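The Clinic With the Nicest Fish Tank

My knee gave out in January, on a flight of stairs I have been climbing without incident for 20 years. I mention this only to establish my credentials. I am now an expert in shopping for surgery, a hobby I recommend to anyone who finds buying mattresses too relaxing.

The first thing you learn is that every clinic is the leading clinic. Bravden is the leading orthopedic center in the region. So is Urnetti, which is across the parking lot from Bravden. Gitunham, where I live, has fewer traffic lights than leading centers. I looked for the second-best place in town, on the theory that they might try harder, but it doesn't advertise.

The second thing you learn is that all the surgeons are highly experienced. I have no reason to doubt it. Still, somebody out there must be doing his first knee, and I would like to know which building he's in.

What you can't learn, or not without a great deal of phoning, is anything you could use. I wanted three facts. How many of these operations did you do last year? How many of those people had to come back? What will it cost me? I asked at six clinics. Two told me the number of operations. One told me about the people who came back, in a tone that suggested I had asked to see her tax return. As for the price, I was given a range so wide that my car would fit in it, along with a charge of $485 for the consultation at which the range would be narrowed.

I do know a lot about the waiting rooms. Khoo has a fish tank and coffee that comes out of a machine with a touch screen. Urnetti has a wall of river stones with water running down it, a strange choice for a room full of people who were told to arrive with a full bladder. There are brochures everywhere, and in the brochures gray-haired couples ride bicycles and laugh. I have never laughed on a bicycle, even when both knees worked.

I don't blame the doctors, who mostly seem tired and decent. The one I saw at Khoo drew my knee on the back of a form and talked to me for half an hour – he was good company, and the drawing was terrible. But he couldn't tell me his own clinic's return rate either. He said he thought it was low. I think my cholesterol is low.

Restaurants post their inspection grade in the window. The gas station has its price up on a pole you can read from the highway. I don't see why a place that wants to cut me open should get to be shyer than a place selling me a burrito. Put the three numbers on the front page, above the bicycles. If they're bad, explain them. Some clinics take the hardest cases and their figures will look worse for it, and I am capable of reading a sentence that says so.
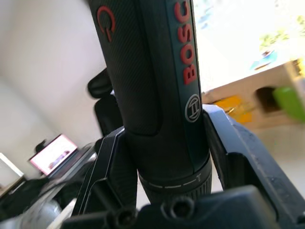
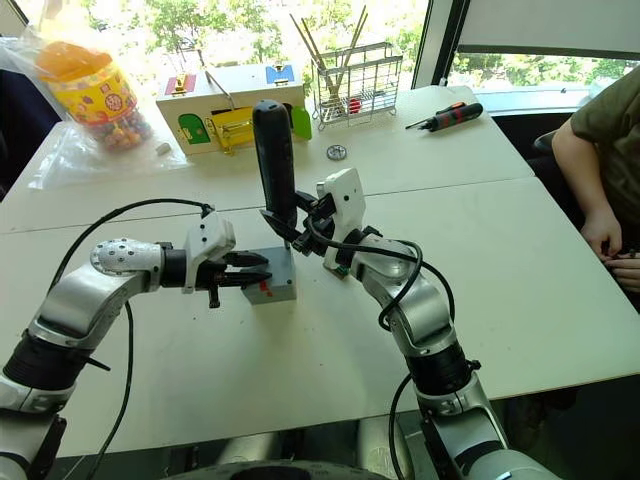
A Bosch screwdriver in a gripper, and two robot arms at a white table.

Until then I am choosing the way everyone else does, by asking people in line at the pharmacy. So far Khoo is ahead by some 3 votes, one of them from a man who had his gallbladder out there and liked the fish.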